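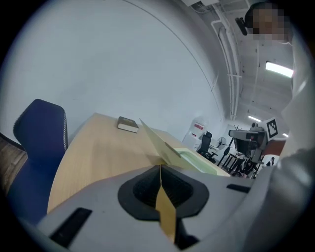
3.2 Folding material and work surface

The folding task used single sheets of colored paper and one manila folder. Sheets were taken from the Dinby stock described in Section 2, which holds 3,000 items in pale tints. Pale tints were preferred over saturated ones for the records office trial at Ross, where staff write on the outer face of the folded sheet and need the ink to remain legible.

All folding was done at a wooden table. A closed hardcover book was kept toward the far edge and served as the weight in the pressing step (Section 3.4). One chair was kept at the side of the table for the second worker, who took over at the change of shift.

The starting position was the same for every sheet. The worker sat at the near edge of the table and placed the sheet close to that edge, within reach of both hands. Chisholm and Desjardins used a starting position at the middle of the table in their July pilot, and reported that workers leaned forward to reach the far corners. The near position was adopted on 30th March and applies to all 320 sheets reported below. 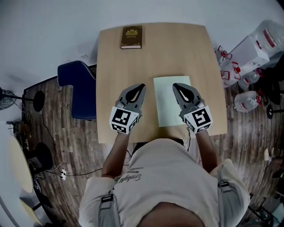

Figure 2. Worker seated at the near edge, with a single sheet on the table and the book near the far edge.

3.3 Crease placement

Each sheet received 2 creases. The first ran parallel to the short side and the second parallel to the long side. Crease error was measured with the Jukel rule as the distance between the intended line and the crease at its midpoint. Sheets that tore at the intersection were set aside and replaced from the same batch.

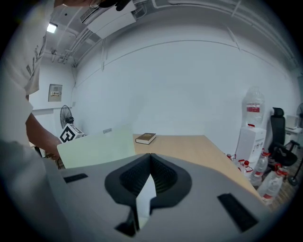
Stiffness affects how a sheet must be held before the first crease is made. A stiff folder can be gripped at one corner and keeps its shape, but a thin sheet bends under its own weight if the unsupported length is too great. Large sheets such as the pale green one, seen flat beside the gripper, were therefore inspected for bends before being lowered. Bent sheets were returned to the stack and pressed under the book. Pressing time was fixed at 50 minutes, following the Cestance procedure, and the sheet was then folded without further treatment.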